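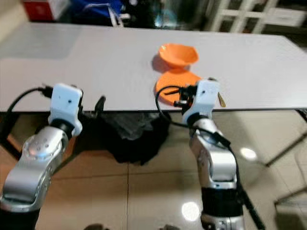 Does anyone get paid for this, someone wrote under our last notice, or is it one of those deals where you get a tote bag and a warm feeling?

You get paid. It isn't much, and the figures are further down, but it's money. There is no tote bag.

CALL FOR HOME RECIPE TESTERS
The Lamwood Weeknight Cookbook
Apply by 16/07/2025

Mellance is a small publisher of regional cookbooks. Our next one collects 133 recipes sent in by people who live in Lamwood and Virnton, and every one of them comes from a cook who has made the dish so many times that they no longer know what's in it. We have a chicken recipe that says "the usual spices." We have a bean dish that starts with the beans already cooked and ends with "bake until it looks like Mom's." One very good cornbread calls for a coffee cup of milk, and when we asked which coffee cup, we were told the blue one.

We need home cooks to make these dishes in their own kitchens, exactly as written, and then tell us what went wrong.

What you'd be doing

Each tester gets 12 recipes over 10 weeks. You shop for them, cook them, eat them or find someone who will, and fill out a report form for each. You'll see every recipe once in its raw state and, if you had trouble with it, once more after we've edited it. So some dishes will come around a second time. If one of yours is the tuna ring, we're sorry in advance.

The report form is two pages long. It asks how long the prep took (with a clock, please), what size pan you used, what you had to guess at, and whether you would make it again for people you like. There's a box at the bottom for other comments. Past testers have used it for everything from oven temperatures to a fairly detailed account of a divorce. We read all of it.

The hard part

Follow the recipe. We can't say this enough, and on the last book we said it plenty. Good cooks are bad at this job. They see "one onion," think it could use two, throw in some garlic, deglaze the pan with a splash of wine, and report that the dish is wonderful. We're sure it was! But the person who buys the book is going to make it with one onion and no wine, and then she's going to write to us.

If the recipe says to boil the green beans for twenty minutes, boil them for twenty minutes. Tell us about your feelings afterward. If it would be unsafe to do what it says, stop, skip the step, and email us right away. This mostly comes up with canning.

Who we're looking for

People who cook dinner at home at least three nights a week and own a normal amount of equipment. A stove, an oven, a couple of pans, measuring cups and spoons. If you have a stand mixer, fine, but tell us, and be ready to do some things by hand anyway. We don't want to hear that the dough came together nicely in a machine that costs more than the reader's car payment.

We'd especially like to hear from:

People who don't think of themselves as good cooks. You find the holes in a recipe faster than anyone.

People with electric coil stoves. We have far too many gas burners on the list already, and their owners keep bringing it up.

People cooking for one, or for a crowd. Half of these recipes claim to serve six. Six what, we'd like to know.

People with kids who will give a direct opinion. Quotes from children are welcome on the form and don't have to be polite.

You need to live close enough to Lamwood or Virnton to shop at the same stores our readers do. If an ingredient means a trip to the city, that's a thing we want to find out.

Food allergies are no problem. List them when you apply and we'll work around them. Plain dislikes are another matter. You may list two. One applicant last time sent us a page and a half, including "wet bread" and "anything with a filling," and we parted as friends.

Pay

$25 per finished report, plus groceries up to $30 per recipe, with receipts. Please take the cat litter off the receipt before you send it, or at least circle the food. We pay at the end of each month. Your name goes in the back of the book unless you'd prefer it didn't, and you get a free copy when it comes out in February.

The tasting evening

Once the testing is over, everyone brings a dish to Antwi Hall and we argue about which ones get a full-page photo. Attendance is optional. Bring your own serving spoon and put your name on it. We still have eleven spoons from the last book, all unclaimed, one of them quite nice.

How to apply

Send us a short email with:

Your name, the town you live in, and the best way to reach you

What kind of stove you have

What you ate for dinner the last three nights (the truth; cereal counts)

The directions for making a fried egg, written for somebody who has never made one

We'll read the egg directions most carefully. There's no right answer, but if yours says "cook until done," we already have plenty of people doing that.

No résumé, no photos of your food, no link to your food account. We'll write back to everyone who applies, including the ones we turn down, though it may take us a couple of weeks. Questions about the project can go to the same address. Questions about the blue cup should wait, as the cook has promised to measure it and we don't want to rush her.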